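The woman who runs Clultska, a clothes repair shop in Lukik, has heard the promise before. Send your worn jacket to Onine, the app says, and it comes back mended for 30 pounds. "Mended by whom?" she asks. "They never say."

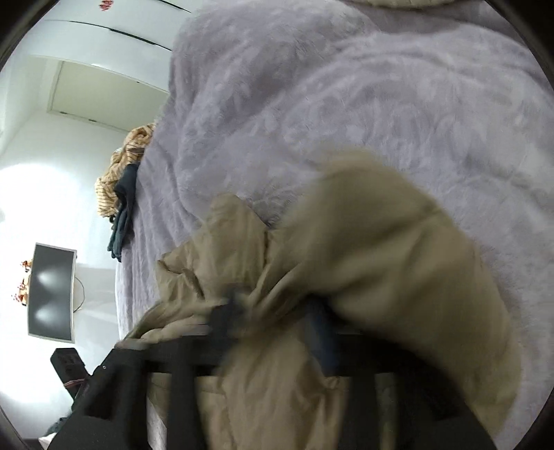
Her business partner is less bothered, and reckons any repair beats the bin. She lets that pass — though not for long. Onine claims 3,281 repairs last year. She has redone 2 of them herself, both at the elbow.

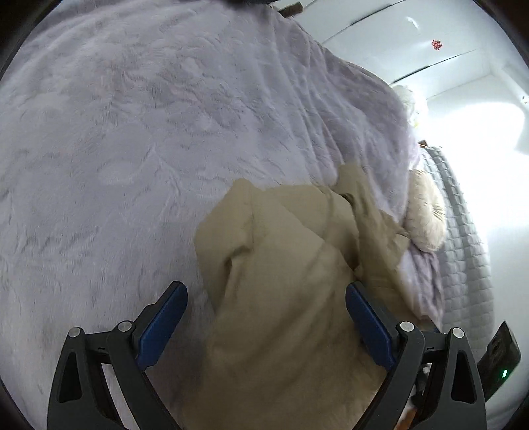

The figure also includes replacement buttons, which she wouldn't call a repair. I ask whether she might simply be worried about losing trade. "Of course I'm worried," she says. "I've got rent to pay. That doesn't make their stitching any good."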